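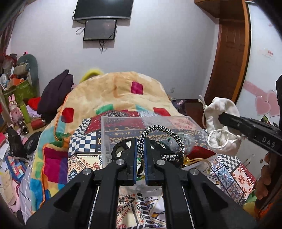 Culness Home and Garden Society: Members' Pages

Home | Meetings | Members' Pages | Swap Table | Contact

In defence of the small bag

By Glenys Landeg

Most advice about tidying a bedroom starts with the big things. Strip the bed, empty the wardrobe, get everything out on the floor and make three piles. I have followed it more than once and ended up at ten at night with nowhere to sleep. I now think the big things are the wrong end to start from. Clothes and bedding more or less look after themselves, as you use them every day and they have a place to go back to. The trouble is the cords, the ornaments, the odd bits of rope and the little pouches that things came in.

I do this sort of sorting on top of the bed. A bed is the right height, it is soft if you drop something, and you have to clear it before you can get in. The quilt on it is patchwork, checks and paisley and flowers, and people tell me I must lose things against the pattern. I do now and then. A plain sheet over the top would cure it and I never remember to put one down.

My case is for the clear plastic box with small bags inside it. The box on its own is not enough. A braided rope loop put in loose next to a black cord will be tangled with it by the next time you lift the lid, and anything with tassels will join in. Put each of them in its own drawstring pouch and they stay as you left them. White cloth ones are good because you can write on them in laundry pen. I had a Gremix set of lidded boxes before this with moulded compartments, and the compartments were never the size of anything I owned.

Members have argued with me about this. One view is that if you cannot see a thing you will forget you have it, so bagging it up inside a see-through box defeats the purpose of the box. I take the point. But I could see everything in my old box perfectly well and still could not get any of it out without bringing up the rest.

The other view is that I should throw more away. There was a talk in March on the Grultitz method, where you are allowed 100 small items to a room and anything over goes. The speaker had got hers down from 500. I went home and made a start on my own bedroom and gave up at 400, with the windowsill still to do. Some of those were beads, which I don't think should count. I did part with a few things afterwards and I can't say the room was any easier to live in.

I don't believe a number is the way to judge it. A bedroom is often the only room in the house that belongs to one person, and it is where the soft toys and the cat figurines and the gift bags that are too good to throw out are going to end up. I would sooner have a corner that is a bit of a heap and a box that is in order than a bare room where I can't find a length of cord. The corner does need doing at some point. Papers especially should not be left on a bedroom floor, and I am as bad as anyone for that.

What I would throw out is crumpled plastic bags. They get put in a box to protect something and then they stay there for years, taking up the space and protecting nothing. Cloth folds flat and can go in the wash.

Pouches can be made from an old pillowcase. Use the existing hem for the drawstring channel and you save yourself a seam. Dobson in the precinct has white cord by the metre if you haven't any in the house.

Recent on Members' Pages
Airing a quilt in a small flat
Swap table: what we will and won't take
Mending a split box lid
Notes from the March talk

Last updated 15/06/2025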